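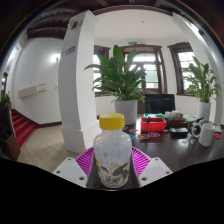 Garrafa de plástico translúcido com tampa de rosca amarela e folhas estampadas na metade de baixo.

Cheiro a mofo em garrafas de água reutilizáveis - há solução ou é para deitar fora?

Publicado por marmelo_77 em sábado, 27 de março de 2021

Boa tarde a todos. Tenho em casa oito garrafas de plástico reutilizáveis, compradas em alturas diferentes, e desde fevereiro que três delas cheiram a mofo assim que se abrem. Duas são da Flusetti, a outra não tem marca nenhuma. Lavo-as todos os dias à mão com detergente normal e ponho-as a escorrer viradas para baixo, com a tampa já enroscada para não se perder na gaveta.

Já experimentei deixar água a ferver lá dentro e uma delas ficou torta, por isso não quero repetir. Também tentei lixívia muito diluída, mas o gosto ficou dois dias e ninguém cá em casa quis beber dali.

O que queria saber: o cheiro está no plástico ou na tampa? E vale a pena insistir ou é melhor comprar novas? As da Flusetti ainda se vendem, mas a loja pede portes e o prazo de entrega está em 13 dias úteis.

3 respostas

casa_do_pinhal
Em quase todos os casos que apanhei, o cheiro estava na tampa. As tampas de rosca largas costumam ter um vedante, um anel de silicone ou borracha encaixado por dentro, e a água fica presa atrás dele. Por fora parece tudo limpo. Tire o anel com a ponta de uma colher de chá ou com um palito (faca não, corta o silicone e depois a garrafa verte) e veja se tem pontos escuros.

O que faço:
Anel e tampa de molho em água morna com uma colher de sopa de bicarbonato, durante 30 minutos. Esfregar a rosca com uma escova de dentes velha, a da tampa e a do gargalo. Passar por água e deixar secar tudo separado, de um dia para o outro. Só volto a montar de manhã.

Para a garrafa em si, vinagre branco e água em partes iguais, cheia até cima, a noite inteira. De manhã passa-se por água duas ou três vezes e o cheiro do vinagre desaparece depois de secar. Não junte o vinagre com a lixívia, nem no mesmo dia, que liberta gases perigosos.

Se tiver desenhos impressos, esfregue só por dentro. O lado verde do esfregão levanta a tinta. Numa Arkard que tive, o desenho saiu quase todo em duas semanas.

Quanto a guardar, nunca com a tampa posta. Acho que o seu problema começa aí, porque uma garrafa virada para baixo e enroscada não seca. Eu guardo as tampas numa caixa sem tampa, ao lado das garrafas.

rui_nao_sou_eu
Deite fora e compre de vidro. Eu fiz isso e acabou o problema. Na Gumede custam 2,930 kwanzas cada, ou custavam quando lá fui, e a rosca é igual à dos frascos de doce.

beira_tejo
Concordo com a primeira resposta quanto à tampa, mas acrescento uma coisa. Se o plástico já tiver riscos por dentro, o cheiro volta sempre. Passe o dedo pelo fundo ou ponha a garrafa contra a luz da janela. Num plástico baço custa a ver, com o dedo sente-se melhor. Os riscos vêm quase sempre de escovilhões com a ponta de arame à mostra. Uso um Plomo de espuma há mais de um ano e não risca, mas tem de secar pendurado, senão o próprio escovilhão passa cheiro para as garrafas.

A que ficou torta com a água a ferver eu não usava mais para beber. Serve para regar vasos ou para guardar arroz, se a boca for larga e a tampa ainda fechar bem. Nas outras duas tentava primeiro o bicarbonato. Se ao fim de duas lavagens continuarem a cheirar, reciclagem.

Ah, e sumo ou leite nestas garrafas é no máximo duas horas. Metade das queixas de cheiro que leio aqui são de garrafas onde alguém deixou batido no fim de semana.

marmelo_77 (autor do tópico)
Obrigado. Tirei o anel de uma das Flusetti e estava preto por baixo. Já está de molho. A sem marca não tem anel, pelo menos que eu consiga tirar, por isso essa vai ficar com o vinagre esta noite.

Tópicos relacionados
Como tirar manchas de tomate de caixas de plástico
Vedante da panela de pressão ressequido: onde comprar à medida
Calcário no fundo da chaleira elétrica
Vinagre de limpeza e vinagre de cozinha são a mesma coisa?
Lancheira térmica com cheiro a peixe

Contacto | Regras da comunidade | © 2021 Todos os direitos reservados | Voltar ao topo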